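Equipment > Teaching Arms > Loritz Two-Link Arm

The Loritz arm is supplied by Drinanov for classroom and bench use. Departments planning a purchase should budget for the arm, its control board and one spare servo per station. Orders of 6 or more stations are quoted separately.
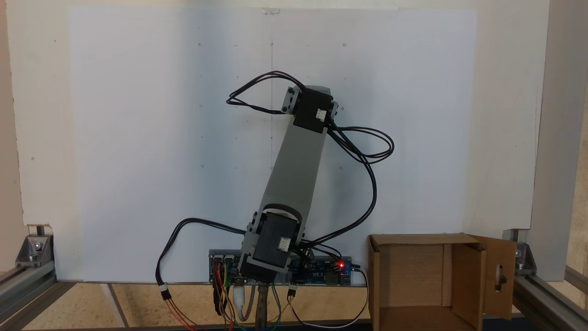

Two-link arm with servo joints and control board.

Bench framing and back panels are not included in the base price. Lead time is two weeks. Quote requests received by the end of July are held at the current rate. Contact: Szu-yu Kuo, Equipment Sales.

2 comments
6 shares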